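Plate test (gripper evaluation)

The plate test is a bench procedure for comparing two-finger grippers on thin, round, shiny tableware. It is used in small robotics labs and by integrators who need to choose a gripper, a finger pad or a camera before committing to an arm. The usual object is a stainless steel dinner plate. The test takes its name from the plate, although bowls and pan lids are sometimes added.

Background

The procedure was written down by Edileuza Andrade while she was comparing pads for the integrator Indside. Earlier trials there had used blocks and cups, and every pad on the list passed. Plates separated them. A plate has a narrow rim, a low lip and a curved surface, so the pads meet it along a short line instead of a flat face. Junpei Kikuchi later added the two-handed form, in which one gripper holds or steadies a plate while the other works on it.

Equipment

A plate test can be run with grippers mounted on arms or held by hand. The hand-held form is common in early comparisons. The operator moves the jaws directly, and a camera on the tool records the view a wrist camera would have on an arm. This leaves the arm and its controller out of the result. The work is normally done in an ordinary kitchen, with tile, steel counters and appliances left in view.

Hand-held grippers and steel plates, seen from the tool camera: 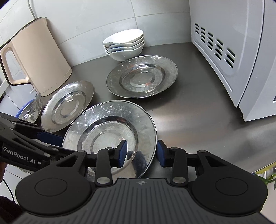
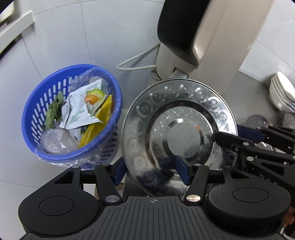
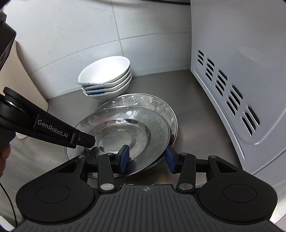
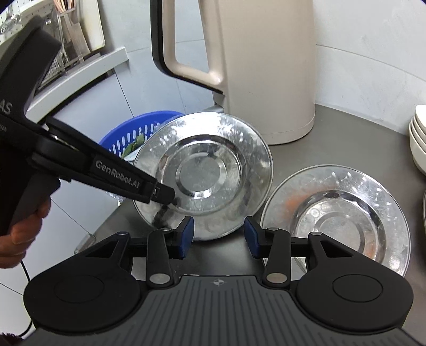 Procedure

A full run is 80 trials, made up of 10 trials for each combination of pad, starting pose and lighting. The starting poses are flat on the counter, leaning against another object, and standing on edge. The flat pose is the hardest to start from, and many testers score it separately. A trial begins with the jaws open and clear of the plate. The tool approaches, closes on the rim, lifts and holds for 2 seconds. The plate is then set down in a marked area.

In the two-handed form the plate is passed from one tool to the other before it is set down. The first gripper may not let go until the second has closed. Kikuchi's notes ask the operator to change the lead hand halfway through the run, as most people are steadier on one side.

Plates are washed and dried between runs but not between trials. Andrade's original sheet called for a fresh wipe every time. This was dropped after it made the sessions too long — a whole afternoon could go to a single pad.

Scoring

Each trial is marked as a hold, a slip or a miss. A slip is any visible turning of the plate in the pads after the lift, even if it stays in the jaws. A miss is a trial in which the jaws close without taking the rim. Dropped plates are counted as slips and noted in the margin. A pad is rejected if it drops 2 plates in one run.

Most of the slips recorded at Indside were rotations. A plate held at one point on the rim wants to swing until its weight hangs below the grip, and a soft pad lets this happen slowly. The Sarketti pad, a soft type with a fine surface pattern, held well at first and then crept. The stiffer Mizuno pad crept less but missed more often when the plate was leaning, as it did not give when it met the rim at an angle. Andrade chose the Mizuno pad and changed the approach angle.

Cameras

Polished steel is difficult for cameras as well as for grippers. The plate reflects the room and the tool itself, and the reflections move when the tool moves. Depth readings on the inner part of the plate are often missing or wrong. Wide-angle lenses keep both jaws in view at close range but bend straight edges near the border, and this has to be corrected before positions are measured.

The Skornska variant of the test repeats the run with the overhead light off and compares how well the rim can be found in each recording. It scores the camera only, and slips are ignored.

Limitations

The test says little about heavy or fragile objects. Steel plates survive being dropped, and operators tend to move faster than they would with ceramic. Results from hand-held runs also can't be carried straight over to an arm. A person corrects a poor approach without noticing it, and an arm under simple position control will not. Kikuchi recommends repeating the leaning pose on the arm before a pad is ordered in quantity.

See also: parallel gripper, finger pad, wrist camera, bimanual handling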